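Shelving the Past: Sorting the Skarnley College Theology Papers
Student project report, library practicum, 8 October 2026

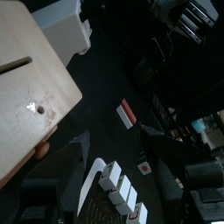 Fig. 1. Wooden block with a slot and a small drilled hole.

The Skarnley theology department published its own pamphlet series for decades, and then put it in boxes. My project was to list what survived and get it ready for the Corkus reading room, which opens in November whether I am finished or not.

The boxes held 84 pamphlets and 1312 loose pages, mostly sermons, lecture drafts and letters to the Gremar Press asking where the proofs were. The replies are missing. Judging by the tone of the later letters, there may not have been many.

I used the Liang scheme, which sorts by author, then by occasion. It works well until a lecture becomes a sermon and then a chapter — four pieces in the collection did all of this, one of them without changing its title. I filed each under its earliest form and added cross-references.

Dating was slower. Only 48 pamphlets carry a year, and two of those carry a different year on the back. I went with the front.

Still to do: the letters need folders, the sermon on patience has lost its second half, and the finding list needs an index. My supervisor would also like the introduction to be shorter than the list.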